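How do I stop a battle rope from shedding all over the floor?

Posted by Roya Esfahani in Home Gym and Garage

I bought a used poly rope in September and keep it in the spare room. Every time I use it I sweep up a pile of black fuzz. Is the rope worn out, or is there something I can do? Floor is plank, no mat.

Moussa
They all shed when they're new. A used one should be past that, so I'd guess the floor is doing it. Put a mat down.

Bláthnaid Costello
Some fuzz is normal for the life of the rope. What you want to look for is a cut or flattened strand. Run the whole length through your hands with gloves on and open the twist a little every couple of feet. If all three strands are still full and round, keep using it.

For the loose fibers, I trim the long ones with scissors and leave the short ones alone. Don't pull them. Some people go over the rope with a lighter, but I wouldn't do that indoors – poly melts fast and leaves hard beads that will cut your hands.

How you store it matters too. Coil it flat and follow the lay of the rope so you aren't putting kinks in it.
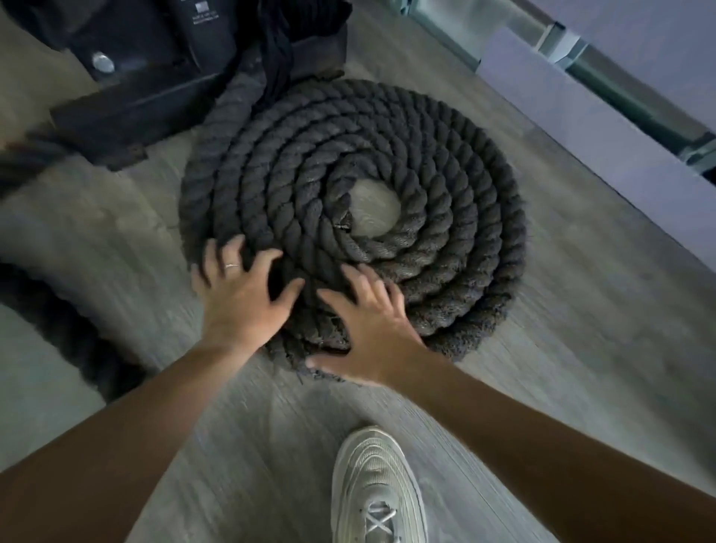 Coiled flat, with the other end running to the anchor.

Check whatever it loops around as well. Mine was rubbing on a rough weld and went fuzzy in one spot. I wrapped that part with 2 layers of canvas tape and redo it when it wears through. Swapping ends won't help, the wear is always at the middle where it passes the anchor.

Urnico
got a nylon sleeve for mine, 18 bucks. still sheds but less. vacuum works better than a broom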